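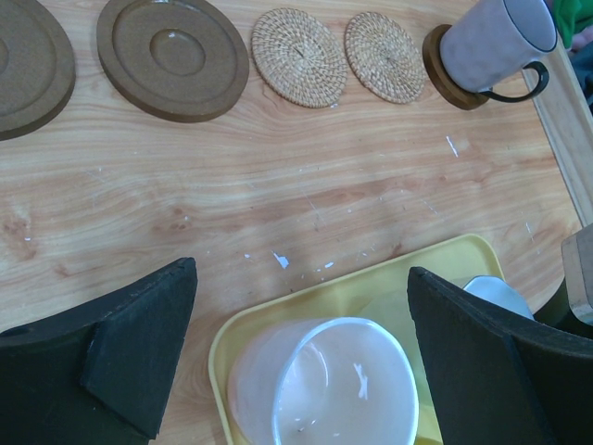

*Wrist view over the table: saucers and woven coasters along the far side, yellow tray nearest the gripper.*

# Tidying a table, the long way round

Stukimwood evening class, project page. Last changed November 11, 2020.

I should say at the start that I voted against this project. The class had a list of ideas to choose from, and mine was a line-following cart, which would have been finished by half term and would have followed a line. The class chose to teach two arms to put crockery on a tray. There were 12 of us in the room and I don't think I got a second hand up.

So I've been given the gallery page to write, on the grounds that I'd complain about anybody else's. Thabiso Motaung, who teaches the class, asked for a short introduction and a line or two with each picture. The introduction has got away from me a bit.

## What we are trying to do

The job is easy to say. A person lays out some cups, saucers and coasters. The arms pick up a cup and put it on the tray, then go back for the next. We steer the arms by hand first, many times over, and the software (ours is called Stenura, after a typing mistake that stuck) uses those runs to work out how to do the job alone.

That word "uses" is carrying a lot. When people visit they say the arms have learned what a cup is. I have spent enough evenings with them to doubt it. As far as I can tell they have learned that when the view looks a certain way, moving a certain way has tended to go well. Move the tray a hand's width and you soon find out how much of the cup was understood.

The hand-steered runs are the dull part and there are 300 of them so far. Thabiso wants more. He says each one should be a bit different from the last, which is harder than it sounds, as people are creatures of habit and so is everyone in this class. For weeks we all set the pink-and-white mug down in the same corner without noticing. The arms noticed.

## Things the wrist view taught me

I had assumed the best view of the job would be the one from up high, where a person would stand. The wrist view changed my mind, a little. It shows you what the gripper is about to close on, and it moves with the hand. It is also a rotten view of everything else. The black fingers take up a good part of the bottom of it, and whatever sits behind them might as well be in Fornthorpe.

Woven coasters are worse than plain ones. They are flat, they are nearly the colour of the table, and a gripper coming straight down on one has very little to hold. My proposal was to stop using them. The class's proposal was to slide them to the table edge and pinch them there. We tried the second and I'm still waiting to be impressed. It worked for Thabiso when he was steering, but then most things do.

There is also a bit of an argument about paint flecks. One half of the class wants the table scrubbed before every run so the pictures are all alike. The other half says a real table has marks on it and the arms had better get used to them. I am with the second lot for once. A helper that needs a spotless table before it can tidy the table isn't much of a helper.

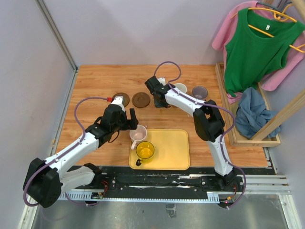
*Both arms over the table, from the fixed camera.*

Two arms was the other thing I argued against. One arm is enough trouble. With two you have to stop them meeting in the middle, and you have to decide which of them goes for a cup that either could reach, and those rules took us longer to agree than the rest of the planning put together. Then there is the wiring. Each arm has a purple cable that runs along the forearm and round the outside of the elbow, with a good high loop of it over the right-hand gripper, and I look at that loop more than I look at the cups. The slack is meant to be there, so the wrist can turn without pulling. I'd still like it clipped down closer, and I have said so in the log, twice. In fairness to the other side, the layout suits a pair: there are two mugs at the left of the tray with plenty of bare yellow to the right of them, and two more cups standing further back, so you can at least see why somebody wanted a second arm to share the walking. I counted that as a point to them. It is the only one they're getting on this page.

## What we call a success

This was the argument I did win. The first version of our score sheet had a box marked "done" and nothing else. A cup lying on its side on the tray was done. A cup placed with somebody's finger steadying the tray was, by one account, done.

The new sheet is stricter:

- The cup is upright and the whole of its base is on the tray.
- No hands past the front rail from start to finish.
- If it's stopped for any reason, it counts as a miss, even if "it was about to get it".
- Whoever built that part of the code doesn't do the scoring.

On the old sheet our best evening looked very good. Scored again from the recordings under the new rules, it came to 14 clean placements, and there was some silence. I thought it was a decent number. It was a true one, anyway, and we could start improving it.

I'd ask anybody reading other clubs' pages to look for a sheet like this. A short clip of an arm putting down a mug tells you that it happened once. You want to know about the tries on either side of it.

## Still to do

The Mthembu prize forms have to be in by December, and the draft we were passing round said our system could "clear any household table, 365 days a year". I've crossed that out. We have one table. The draft now says what the arms do, on which table and with which cups, and gives the score with the misses beside it.

Glass is next on the list. The yellow glass mug has a way of looking like part of the yellow tray, and I've put a small bet on the tray. After that somebody wants to start on folding cloth. I'll be voting for the cart again.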